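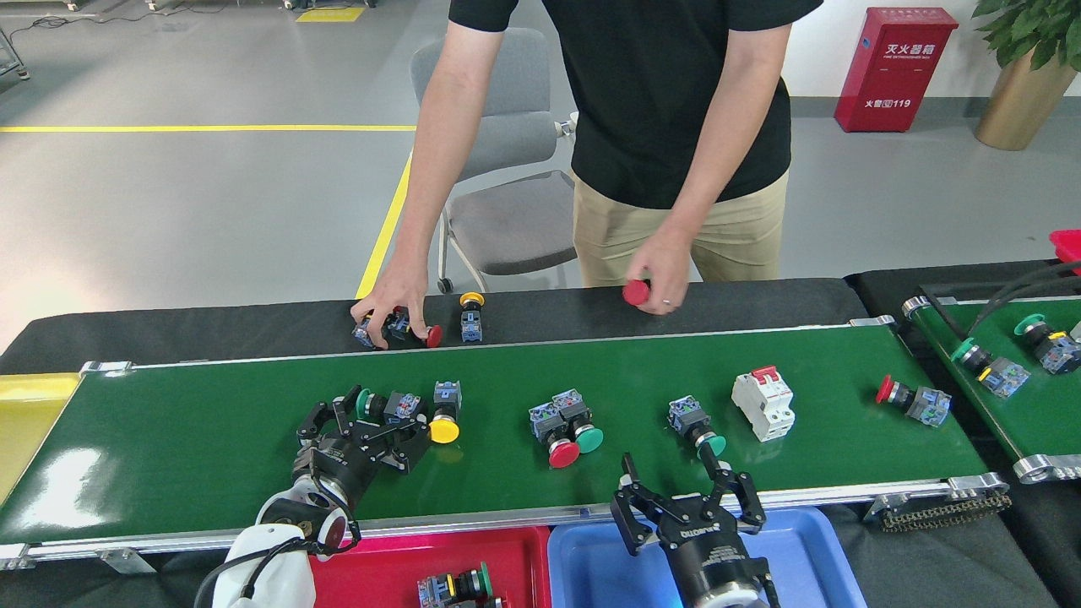 Push buttons at the belt: red cap, yellow cap, and a pair of hands.

My mother kept a drawer of buttons, and I don't mean the kind you sew on. She meant to fix things with them. There was a doorbell in there, two light switches from the old kitchen, and the starter from a washing machine that had gone to its reward before I learned to read. When we were bored she let us have the drawer on the rug, and my brother and I pressed everything in it, over and over, for the plain pleasure of something that goes down when you push it and comes back up when you let go.

I have been thinking about that drawer since March, when my stove died and I went shopping for another one.

If you haven't bought a stove lately, let me tell you how it goes. You walk into the store (mine was Lomico, out past the highway, a very nice place with free coffee) and you stand in front of a long line of handsome black glass. There are no knobs. There is nothing to take hold of at all. The young man who helped me was patient and kind, and he showed me how you wake the panel up, then slide your finger to choose a burner, then slide it again to choose the heat, and then wait for the beep. I asked him what happens when your hands are covered in flour. He said you wipe them first. I asked what happens when the soup is boiling over and you need it off right now, and he smiled and said you wipe the panel, too.

I went home and cooked on a hot plate for eight weeks.

I want to make a case here for the button, and the knob, and the switch, and I want to make it without sounding like somebody who wants the telegraph back. I like my phone. I have looked at pictures of my niece's baby on it more than 300 times, and I wouldn't trade that for anything. A screen is a wonderful thing for looking at. What I object to is having to look at it when my eyes are needed somewhere else.

Think of driving. In my old car, a Cosen wagon that I loved past all good sense, I could turn on the defroster without taking my eyes off the road. I knew where it was the way you know where your own elbow is. Second dial from the left, a click, another click, warm air. In the car I have now, the defroster lives behind a little picture of a fan, which lives behind a little picture of a car, and if the road is bumpy my finger lands on the radio and I get the ball game at full volume with the windshield still fogged. I've pulled over more than once to do it properly, muttering — and I am not a mutterer by nature.

My neighbor Ximena Bautista, who has lost most of her sight over the last few years, puts it better than I can. She told me that every time something in her house breaks, her house gets a little smaller. Her old microwave had a dial. She set it by feel, and it never let her down. The new one is flat as a window, and until her son stuck some raised dots on it, she couldn't warm up a cup of tea in her own kitchen. She still had the old toaster, thank goodness, with the lever. She said she planned to be buried with that toaster, and I believe her.

I know the arguments on the other side. A flat panel is easy to clean, and I'll grant that. It can be changed later with an update, though I have never once wanted my stove to be different in the morning than it was the night before. It's cheaper to make, I am told, and I suspect that's where the conversation really ends. But I notice that when it truly matters, people still reach for a proper button. The big red one on a machine in a workshop is meant to be hit with the flat of your hand by someone frightened and in a hurry. The elevator has its bell. The bus has its cord, or it did, and I miss the cord.

Matěj Bartoš, an old friend who spent most of his working life repairing organs and has strong feelings about anything you press, says a good button makes you a promise. You push, it gives a little, it catches, and your finger knows before your ear does. He has an old Pešek radio in his front room with four keys across the front, ivory colored, each with its own clunk, and he will invite you to press them before he invites you to sit down. I always do. I usually do it again on my way out.

I did find a stove in the end. It's a Clustwood, the plainest they make, with a row of fat black knobs that stick out far enough to catch on my apron. The salesman seemed sorry for me. The clock on it is wrong and I haven't learned how to set it, and the oven door squeaks. But last night the milk came up over the side of the pan while I was on the phone with my brother, and I reached over and turned it off without even looking, and went right on talking.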